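Home | Features | Food | Homes | Letters | Archive

The Table Stays White
By Glória Azevedo
April

When I moved to Graltthorpe, the first piece of furniture I bought was a white table. My mother told me by telephone that I would regret it. In her house the table was dark and covered by two cloths, one for us and one for the guests, and I do not remember ever seeing the wood with my own eyes.

I kept the table, and after some years I began to ask other people about theirs. Almost everybody had something to tell me. Birdie Ridgeway learned to read at hers, with the newspaper spread between the plates. Higinio Arriaga, who restores furniture on Nudside Lane, has repaired tables where three generations had cut bread directly on the top. He prefers not to sand them completely. "If I take everything away, the family calls me after one month to complain," he told me. "They do not recognize it."

White surfaces are a special case. They arrived in many kitchens together with the idea that a kitchen must look clean before it is clean. My neighbor Kirsty Pickering wipes hers every night, and still in the morning light she finds a ring from a cup, or a line of pen from homework. She used to be angry at the children for this. Now she only moves the fruit bowl.

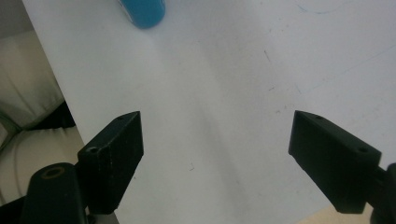
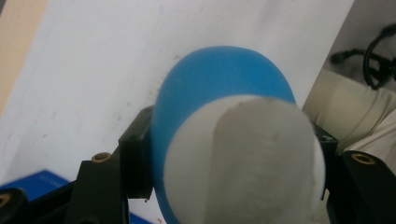
What to do with the marks

I asked Higinio for practical advice, and he was more patient than I deserved. For pen, he starts with warm water and a little dish soap, on a soft cloth, and he waits. Most people rub too early and too hard, he says, and then the finish becomes dull in one place and the eye goes there forever. If soap is not enough, he tries a small amount of rubbing alcohol on a hidden corner first. Gray scuffs often come from the bottoms of pots and from belt buckles. A clean pencil eraser removes many of them.

He is against the strong powders -- his face changed when I named one.

Xiomara Escobedo took another road. She rents the apartment above the Gerkine bakery, and her table came with it, already scratched by people she never met. She lets her daughter draw on it. When there are visitors she puts out a cloth, a dark green one, and the drawings wait under it until the visitors go home.

I told this to my mother. She asked me if the cloth was ironed.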